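Clunex opens simulated kitchen collection to outside teams

FATORMONT, Sep 28, 2025 - Clunex has released the first part of its household demonstration set, recorded entirely in a simulated kitchen and dining room. The set holds 2,774 demonstrations of two-armed handling tasks and is meant for groups training robots to work from examples.
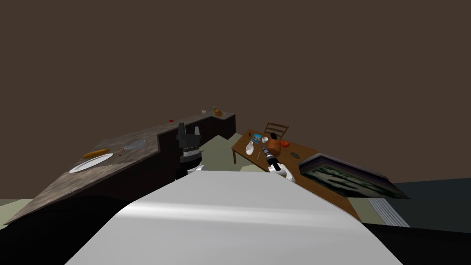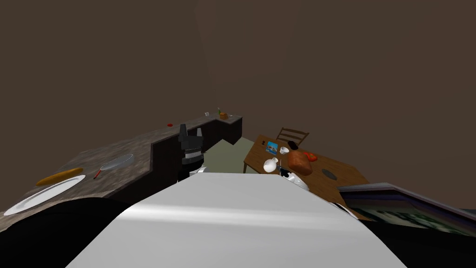 Both views show the kitchen counter on the left and the dining table on the right, with one gripper toward each.

Wikström, whose team tested an early copy in August, said the most useful part was the failed attempts, which many sets leave out. A policy that only ever sees clean runs has no idea what to do after a bad grasp, Wikström said, and the team would like to see even more of them in the next release.

Each demonstration was recorded by a person driving the two simulated arms by hand controller. Operators worked from short written instructions, such as moving an item from the table to the counter, and were free to choose which arm to use. The set stores the joint positions, the gripper commands, the camera views and the instruction for every run.

Of the total, 444 runs are marked as failures. These include dropped items, missed grasps and runs that the operator stopped early. They are kept in a separate folder so that teams can leave them out or train on them, as they prefer.

Clunex built the room at its Wulleswood office. Object positions and lighting can be changed between runs, and the layout of the furniture stays the same throughout this first part. The company said a fixed layout makes it easier to compare one training method with another. It also means that a system trained only on this part should not be expected to cope with a different kitchen - a limit that is stated in the notes supplied with the files.

Labels were checked in two passes. The first was automatic and looked for missing frames and gaps in the arm data. In the second, a reviewer who had not recorded the run watched it and confirmed that the instruction matched the action.

The data is free for research use. Commercial users need a license from Clunex. Teams that find a wrong label can report it through the download page, and corrections will be added to the next version along with a list of the runs affected.

A second part, with other room layouts, is in preparation. No release date has been set.

Requests for access and press questions should be sent to the Clunex office in Fatormont.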